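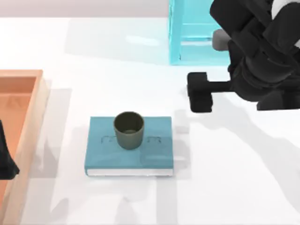
Arbeitskreis Ausleihe und Bestand – Stadtteilbücherei Grurkgate

Kategorie: Protokolle & Beschlüsse

Wir verwenden Cookies, um die Nutzung unserer Seiten auszuwerten. Mit dem Weiterlesen stimmen Sie zu. Einstellungen | Alle akzeptieren

Protokoll der Sitzung vom 9. Februar 2025

Ort: Lesesaal, Obergeschoss
Protokoll: Schriftführung des Arbeitskreises
Anwesend: sechs stimmberechtigte Mitglieder, dazu die Leitung der Bücherei ohne Stimmrecht. Der Vertreter der Bezirksverwaltung ist entschuldigt, wie auch beim letzten Mal.

TOP 1 Protokoll der vorigen Sitzung

Das Protokoll wird mit einer Änderung angenommen. Unter TOP 4 stand, die Softwareumstellung sei »abgeschlossen«. Richtig muss es heißen: »vom Anbieter für abgeschlossen erklärt«. Die Leitung hält den Unterschied für Wortklauberei, die Mehrheit nicht.

TOP 2 Ausleihsystem Flullico

Die Leitung berichtet über den Stand. Das System läuft im Regelbetrieb, die Rückgaben werden verbucht, die Mahnungen gehen wieder hinaus. Offen sind weiterhin die Vormerkungen. Wer einen Titel vormerkt, bekommt zwar eine Bestätigung, erscheint aber nicht immer in der Liste an der Theke. Der Anbieter spricht von einem Anzeigeproblem.

Mehrere Mitglieder fragen nach, woran man ein Anzeigeproblem von einem Datenproblem unterscheiden könne, wenn die Liste die einzige Stelle ist, an der man nachsehen kann. Eine Antwort darauf liegt nicht vor. Die Leitung verweist auf das nächste Update. Es wird festgehalten, dass schon das letzte Update als Lösung angekündigt war.

Zur Nutzerzufriedenheit legt die Leitung eine Auswertung vor, die der Anbieter erstellt hat. Danach seien die Leserinnen und Leser mit der neuen Oberfläche überwiegend zufrieden. Auf Nachfrage stellt sich heraus, dass die Befragung innerhalb der Oberfläche stattgefunden hat, also nur diejenigen erreicht wurden, denen die Anmeldung gelungen ist. Der Arbeitskreis nimmt die Auswertung zur Kenntnis, ohne sie sich zu eigen zu machen.

Beschluss: An der Theke wird bis auf Weiteres parallel ein Heft für Vormerkungen geführt. Einstimmig.

TOP 3 Aussonderung im Magazin

Aus dem Magazin sollen nach Vorstellung der Verwaltung 2.000 Bände ausgesondert werden. Begründet wird das mit dem Platzbedarf und mit der Ausleihstatistik. Bände, die längere Zeit niemand entliehen hat, gelten darin als entbehrlich.

Der Arbeitskreis diskutiert ausführlich. Eingewandt wird:

– Das Magazin ist für das Publikum nicht zugänglich, und im neuen Katalog fehlen Teile des Altbestands. Was man nicht finden kann, wird auch nicht entliehen.
– Die Regionalliteratur wird überwiegend im Lesesaal benutzt. Solche Nutzung erfasst die Statistik nicht.
– Die Zahl ist rund, und wie sie zustande gekommen ist, konnte bisher niemand sagen. Die Leitung vermutet, sie ergebe sich aus den Regalmetern. Nachgerechnet hat es bislang keiner der Beteiligten.

Dagegen wird vorgebracht, dass tatsächlich viel Veraltetes im Magazin steht, vor allem Steuerratgeber, Reiseführer und Handbücher zu längst verschwundenen Programmen. Darüber besteht Einigkeit. Strittig ist, ob man dafür eine Zielzahl braucht.

Eine Minderheit schlägt vor, die Aussonderung ganz abzulehnen. Der Vorschlag findet keine Mehrheit, man befürchtet, dann gar nicht mehr gefragt zu werden.

Beschluss: Der Arbeitskreis stimmt der Durchsicht des Magazins zu, nicht aber einer festen Zahl. Regionalliteratur und gebundene Zeitungen bleiben ausgenommen, bis der Katalog vollständig ist. Vier Stimmen dafür, zwei dagegen.

TOP 4 Verlängerte Öffnungszeiten

Die Bücherei Fultotska öffnet seit dem Herbst an zwei Abenden ohne Personal. Die Verwaltung möchte das Modell auf Grurkgate übertragen und nennt es einen Erfolg. Die Unterlagen dazu umfassen 3 Seiten, davon eine mit Abbildungen.

Gezählt wurden in Fultotska die Türöffnungen. Ein Mitglied hat die dortige Filiale an einem der Abende besucht und berichtet, dass etliche Jugendliche zum Aufladen ihrer Telefone kamen und zwischendurch mehrfach hinausgingen. Dagegen sei überhaupt nichts zu sagen, ein warmer Raum mit Steckdosen sei auch eine Leistung der Bücherei. Als Beleg für gestiegene Ausleihen tauge die Türzählung aber nicht. Ausleihzahlen für die Abendstunden liegen der Vorlage nicht bei.

Zu den Kosten heißt es in der Vorlage, das Modell sei »weitgehend aufwandsneutral«. Der Arbeitskreis möchte wissen, was unter »weitgehend« fällt. Schließdienst, Heizung und Aufräumen am Morgen sind nicht aufgeführt. Die Leitung räumt ein, dass das Aufräumen in Fultotska bisher nebenher vom Frühdienst erledigt wird.

Grundsätzlich steht der Arbeitskreis längeren Öffnungszeiten freundlich gegenüber. Sie werden hier seit Jahren gefordert, allerdings mit Personal. Es wird die Sorge geäußert, dass die personalfreien Stunden zunächst hinzukommen und später die besetzten ersetzen. Die Leitung erklärt, das sei nicht geplant. Der Satz wird auf Wunsch zweier Mitglieder wörtlich ins Protokoll aufgenommen: »Das ist nicht geplant.«

Beschluss: Vertagt. Die Verwaltung wird um Ausleihzahlen und eine vollständige Kostenaufstellung gebeten. Einstimmig.

TOP 5 Lesereihe Barasa

Für die Lesereihe stehen 60 Stühle zur Verfügung, die bei keiner der bisherigen Veranstaltungen alle gebraucht wurden. Der Veranstalter wünscht dennoch zusätzliche Bestuhlung aus dem Gemeindesaal und rechnet nach der Plakatierung mit deutlich mehr Andrang. Die Plakate vom letzten Mal hingen ebenfalls im ganzen Viertel. Der Arbeitskreis sieht keinen Anlass, Stühle durch die Stadt zu fahren, und empfiehlt, die vorhandenen erst einmal zu besetzen.

Die Mikrofonanlage rauscht weiterhin. Ein neues Kabel wurde beschafft und hat nichts geändert. Ob es am Verstärker liegt, soll vor der nächsten Lesung geprüft werden, möglichst nicht erst eine halbe Stunde vorher.

Der Büchertisch soll diesmal neben dem Eingang stehen. Kein Beschluss nötig.

TOP 6 Verschiedenes

– Der Rückgabekasten klemmt bei Frost. Die Reparatur ist gemeldet. Sie war auch im vergangenen Winter gemeldet.
– Die Anfrage nach einem zweiten Kopierer wird zurückgestellt, bis klar ist, ob der erste noch gewartet wird.
– Aus der Leserschaft kam die Bitte, die Großdruckbücher wieder ins Erdgeschoss zu holen. Der Aufzug ist zu oft außer Betrieb. Die Leitung prüft, welches Regal dafür frei werden kann. Der Arbeitskreis bittet um eine Antwort noch im Februar.
– Das Leitbild der Büchereien soll überarbeitet werden. Im Entwurf kommt das Wort »Lernort« häufiger vor als das Wort »Buch«. Stellungnahmen bitte schriftlich an die Schriftführung.

Offene Punkte für die nächste Sitzung

Vormerkungen Flullico: Fehlerbeschreibung des Anbieters anfordern (Leitung)
Magazin: Herkunft der Zielzahl klären (Leitung)
Abendöffnung: Ausleihzahlen und Kosten aus Fultotska (Verwaltung)
Verstärker prüfen (Haustechnik)
Großdruck: Regalvorschlag (Leitung)

Die nächste Sitzung findet wieder im Lesesaal statt, sofern dort geheizt wird. Der Termin wird per Aushang an der Theke und im Schaukasten bekannt gegeben.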